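The Thursday Table: sorting bags, pouches and far too much paper

Hello again! A few of you wanted to see more of the big bag sort-out I've been rambling on about since May, so I've put up a little gallery. It's mostly pouches and paperwork, and I've kept the captions short because the chatter in between is long enough already.

Some background for anyone new. I carry a tote (the big canvas Ukwood one, which I love and which has ruined my left shoulder) and inside the tote live the smaller bags, and inside the smaller bags lives everything I've been handed, posted or sold since summer. Once every season I tip the whole lot out on the pine table, put the kettle on and go through it properly. It takes an afternoon if I don't read anything. I always read something.

Paper goes first. Letters in one spot, magazines and booklets in another, receipts wherever they'll stay put. I give every magazine one quick flick from back to front before it goes in the recycling, and I'm very glad I do — last time I found a Pustell voucher and a photo of my nan tucked in the middle of one. 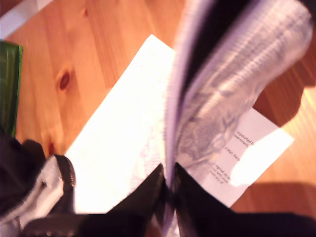

My rule for letters is that they get read once, standing up, and then they're either filed, answered or gone. Appointment letters go on the fridge under the strong magnet. Anything about a study or a survey or a renewal gets a date scribbled on it in pencil, otherwise I'll keep it until the cows come home and feel guilty every time I look at it. My filing box is an old Lüthi biscuit tin, which holds A5 beautifully and A4 only if you fold it, so everything I own on paper has a crease across the middle.

Then the pouches! I went through a stage of buying these at every market I walked past. The soft ones are my favourites for the tote because they squash down into the corners, and a zip is a must for me. I've tried press studs and drawstrings and I always end up with hand cream and loose coins swimming about in the bottom of the bag. I run a candle stub along any zip that's feeling a bit stiff, then work it up and down a few times. Graphite works too but it'll mark a pale colour, so save your pencil for the dark ones.
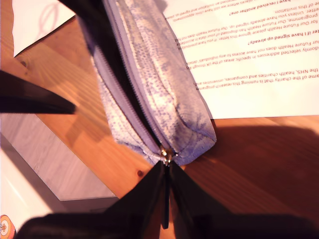

Lilac pouch with its gold-coloured zip pull, next to a letter in dark red print.

I get asked about cleaning a lot. For fabric pouches I turn them inside out, shake them over the sink (crumbs, always crumbs) and hand wash in cool water with a tiny squirt of wool wash. Dry them in the shade with the zip open. I hung a violet one in full sun once and it came back the colour of old dishwater, and I'm still cross about it. If a bag smells musty I leave it overnight with one of those Fumosis cedar sachets inside, and by morning it's usually bearable.

Lacy prints and mesh need a gentler hand. Don't wring them. Roll them up in an old towel, press down with your palms and let the towel do the work. I keep mine away from keys as well, having learnt that lesson on a very pretty one that cost me more than I told my husband.

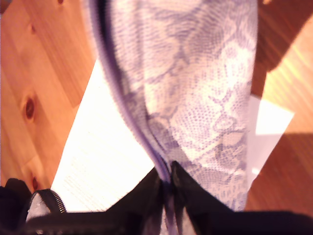 Dalia Mägi wrote in to say she sorts by colour instead, with purples for health things, black for money and anything spotty for travel, and that she hasn't lost a prescription since she started. She also reckons three pouches is the limit for one bag, and past that you're only carrying zips around.

I'm well over three, Dalia, but I do like the colour idea and I'm going to give it a go. The purples would have to be split up somehow as I've got so many of them. Next gallery will be the sewing drawer, once I've found the lid for the button jar.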